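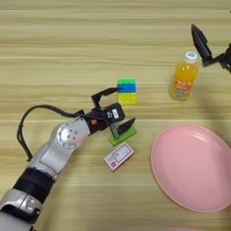

Journée portes ouvertes chez Dudden : compte rendu de visite

Le mardi 16 avril, la société Dudden ouvrait au public son atelier de Horside, consacré à la manipulation robotisée d'objets courants. J'ai eu l'honneur d'y être convié au titre de mes activités d'enseignement, et je consigne dans ces pages les observations qui me paraissent utiles à mes lecteurs.

L'accueil était assuré par Mme Marion Baird, responsable des relations extérieures. Les visiteurs, répartis en groupes de 15 personnes, ont d'abord assisté à un exposé de M. Alasdair MacRitchie portant sur la coordination de deux bras travaillant au-dessus d'un même plan. L'orateur a rappelé que la difficulté réside moins dans la force de serrage que dans l'approche : un doigt mal orienté de quelques degrés suffit à compromettre la prise.

La démonstration proprement dite s'est tenue dans la salle Crichton. Chaque bras se termine par une pince à deux doigts, et les objets retenus sont volontairement ordinaires : des briques de jeu emboîtées, une assiette ovale en plastique, une bouteille de boisson à l'orange. Leur diversité de formes et de matières oblige à reconsidérer chaque geste.

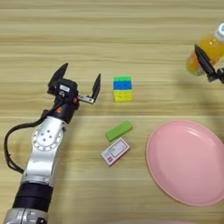

La pince gauche, ouverte, près des briques ; à droite, la bouteille inclinée au contact de la seconde pince.

Interrogée sur le rythme des essais, Mme Sibel Öztürkmen, ingénieure, a indiqué que son équipe avait enregistré 400 manipulations au cours du trimestre écoulé. Elle a précisé que les échecs étaient conservés et annotés avec le même soin que les réussites, pratique que je ne puis qu'approuver.

Je regrette que le temps réservé aux questions ait été limité à 10 minutes par groupe. Plusieurs participants souhaitaient aborder le cas des récipients souples, qui n'a pas pu être traité. Mme Baird nous a informés qu'une seconde visite serait organisée en juin, sur inscription préalable. J'adresse mes remerciements à l'ensemble du personnel de Dudden pour la qualité de son accueil.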